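Salt, silica and a damp back bedroom

I've been going on about the damp in our back bedroom since we moved to Drurness, so those of you who are sick of it can skip this one. Everyone else, get a cuppa, because I've been reading up on calcium chloride and I'm a bit in love with it.

It started when Clodagh Buckley from the allotment gave me one of those plastic tubs with white pellets in the top. You peel off the foil, stick it on the windowsill and wait. I'd always assumed the pellets were like the little sachets you get in shoe boxes. They're a different thing altogether! The sachets are silica gel, which holds water on the surface of all its tiny pores and stays dry to the touch. Calcium chloride pulls in so much water that it dissolves in it, and you end up with a tub of brine. The word is deliquescent — I've been dropping it into conversation all week.

I put three tubs out in November. The one behind the wardrobe had gone to liquid well before the other two, so now I know where the trouble is (the outside wall, of course).

A few things I wish I'd known

Keep the tub level. I knocked one over and the liquid feels oily and never seems to dry, because it keeps drawing water out of the air. Plenty of warm water and a lot of wiping got it up in the end.

Don't let it near metal. My curtain hook has gone a nasty orange.

Keep it away from pets and children, and wash your hands if you get any on you. It stings like mad in a paper cut.

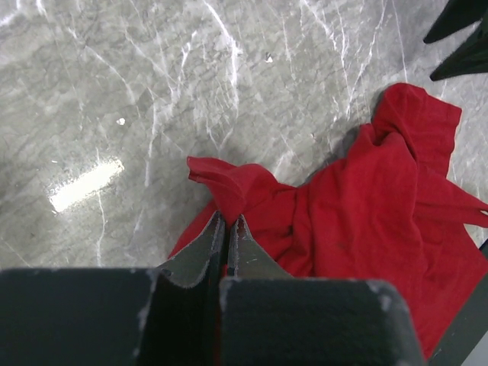
Can you reuse it?

Silica gel, yes. Mine goes in a very low oven for a few hours and comes out ready to work again. Calcium chloride you could boil dry in theory, but it spits and I like my saucepans, so I just buy the refill bags. I got 6 for the winter and I'm on the fourth.

The humidity meter in there says 60 this morning, which is the lowest I've seen it. Next job is the gutter.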